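Keeping one picking cell running
Speaker notes, long version
Ronja Blomqvist, Stumlow workshop day, 25th April

Slide 1. Title

Say name and job. I look after the bin picking cell at Stumlow. I did not build it. Markos Lambrakis and Ghada Nseir built it, and I took it over in December with a folder of notes and a box of spare cable ties.

The talk is about one cell. I will go through the table, the bins, the cables, the gripper and the daily checks. No results on picking and nothing about the software beyond what touches maintenance. If people want the picking side, send them to Ghada's talk after the break.

Ask for questions as we go. The room is small enough.

Slide 2. What the cell does

One KUKA arm, two bins, one table. The arm takes household items out of one bin and puts them in the other. When the first bin is empty we swap the job around and it goes back the other way. A full transfer is one run. A shift is 27 runs if nothing stops it.

The test items are meant to be awkward. Things that roll, things that squash, things with a loop of cord. The list is kept by Sverre Grønli and he changes it when he gets bored with it. For maintenance, what matters is that soft items shed and hard items scrape.

Slide 3. Where the faults come from

When I took over I went back through the log. It had 60 stops in it that needed a person to walk over. Put the split on the screen and read it out.

Bin had moved: 27
Cable or hose trouble: 19
Gripper fingers: 7
Everything else: 7

Leave it up for a moment. Most people expect the gripper to be first. The bins were first by a long way, so that is where I start.

Slide 4. Fixing the bins

The cell works from a saved position for each bin. The arm goes down next to a wall with very little room to spare. If the bin has slid, the fingers touch the wall on the way in and the arm stops on force.

Old way: bins set against a pencil line. The line wore off. People lined them up by eye after emptying them.

What we do now:

Put both bins down with the long sides touching.
Push the pair back to the stop.
Clamp at both ends of the join, left and right, pads on the plastic.
Squeeze until the bins no longer shift against each other by hand, then one more click.
Run the touch check at slow speed before the first run.

Mention that the bin walls slope, so a clamp will walk upward if it is set high on the rim. Set it low. Gunvor Bråten found this by filming a clamp over a lunch hour. It climbed a little with each knock and then let go.

We tried bolting the bins to the table. It held well, but when the arm hit the wall something else gave way, and that was a finger mount. A clamp gives a little first. I would rather reset a clamp.

Slide 5. Arm in the bin

Let people look before talking.

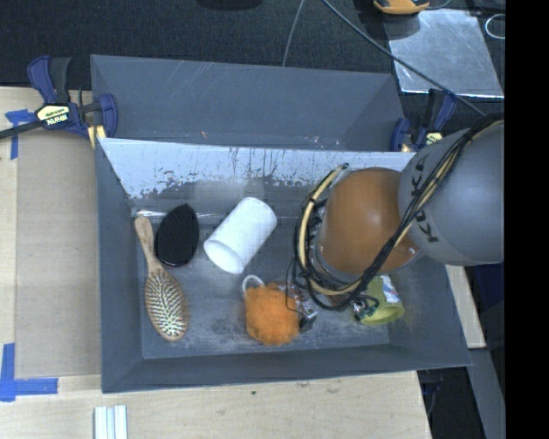 Slide 5: arm in the front bin, clamps at the join between the two bins.

Points to make, in this order:

The clamps. One on the left and one on the right, the right one half hidden by the arm. When you choose where a clamp goes, look at it with the arm down in the bin as well as with the arm parked. Parked, every clamp seems to have plenty of room.

The far wall of the front bin. Look at the light band and the scratches under it. The rear bin is marked too, but far less. I check walls by running a thumbnail along them. Marks I can see but can't feel are left alone. A groove that catches the nail means the bin goes to the spares shelf, as a finger can hang up on it.

The hose and cables. They curve around the outside of the orange section, tied as they go. I come back to this on slide 6.

The items. Brush, pouf with its cord, containers on their sides. The cord on the pouf is the one to watch from my side of things. If it gets around a finger it is carried up out of the bin and can reach the wiring.

Someone usually asks about the blue tape on the left. Tape at the corners is a quick way to hold a flat panel. It lifts in time, so pressing it down is on the daily list.

Slide 6. Hose and cables

Second on the list, 19 stops. Nearly all of them were the same fault: a tie slipped, the hose sagged, and the slack caught on the bin rim when the wrist turned.

Rules for routing:

Leave enough slack for the full wrist turn and no more. Turn the wrist by hand control to both ends and watch the hose the whole way.
Put ties close together on the curve. They can be farther apart on the straight.
Keep wires off the side of the gripper that goes nearest the wall.
Cut the tails of the ties flush. A sharp tail will open up the next cable along.
Small loops at the gripper are allowed, but they must not hang lower than the fingers.

All ties are changed every 48 shifts whether they look good or not. They go brittle at the bend first and you won't see it. The job takes less time than clearing one snag and setting the hose again.

If asked about cable covers: we tried a fabric sleeve from Van Acker. It kept the wires tidy but hid a split in the hose, and we lost air for most of a shift before Markos pulled the sleeve back. We went back to open ties.

Slide 7. Gripper

Seven stops, all at the fingers. Two causes.

First cause, fiber. The mesh and the brushes leave fine threads, and these pack in behind the moving part. The fingers then close short. The fix is a dry paintbrush and a pick, with the air off and the arm locked. No spray. Spray makes a paste and the paste holds more thread.

Second cause, loose screws. The finger screws back out a little with each wall contact. I put a paint line across each screw head and onto the mount. If the line is broken the screw has turned. Check the lines by eye each morning and with the driver once a week.

Finger pads are swapped as a pair. If you change one, the grip is off center and the rounder items roll out.

Slide 8. Morning check

Put the card on the screen. It is the same card that hangs at the cell.

1. Arm parked, drives off, lock on.
2. Take everything out of both bins. Wipe the floor of each.
3. Nail test on the walls.
4. Both clamps: squeeze, push on the bin, look at the pads.
5. Press down the tape. Replace any that has lifted.
6. Follow the hose with your hand from the gripper up. Feel for splits.
7. Paint lines on the finger screws.
8. Clean out the fingers.
9. Load the items. Nothing above the rim.
10. Lock off, drives on, touch check at slow speed.
11. Sign the log.

Step 2 gets skipped the most. People wipe around the items. Chips of plastic collect in the corners, and the touch check can read a chip as the floor. Then every pick in that corner is a little too high and the fault looks like a software fault. Ghada spent two evenings on one of those.

Slide 9. Replacing a bin

Keep this short. Gondgate sells us the bins and the last batch came with a slightly different wall slope. It fitted the table and the clamps held. The arm touched the wall on every corner pick.

So now a new bin is measured at the top and at the floor, both ways, and the numbers go in the log before it goes on the table. If they differ from the old bin, the saved positions are taught again. Don't nudge the old ones. I nudged them once and had to redo the lot.

We always change both bins together. The worn one becomes a spare for training.

Slide 10. Spares

On the shelf at the cell: one pair of bins, two clamps, one full set of finger pads, one finger mount, one length of hose, ties, tape, paint pen, and the driver that fits the finger screws. The driver is tied to the shelf.

Not on the shelf: anything inside the arm. If the fault is past the gripper flange we call the Gudano service desk and don't open covers ourselves.

Slide 11. Since the change

Same length of log, same number of shifts. Bin stops went from 27 to two. One was a clamp set too high on the rim and the other was a bin put back with no clamps at all. Hose stops are down to three. The gripper is still at seven, so that is the next job. Sverre wants to try a wiper on the fingers. I want to try fewer mesh items. We have not agreed.

Slide 12. Questions

Leave the morning card up during questions. Printed copies are by the door.

If there is time left, go back to slide 5 and take questions on clamp placement. If there isn't, give people my bench number and let Gunvor start setting up.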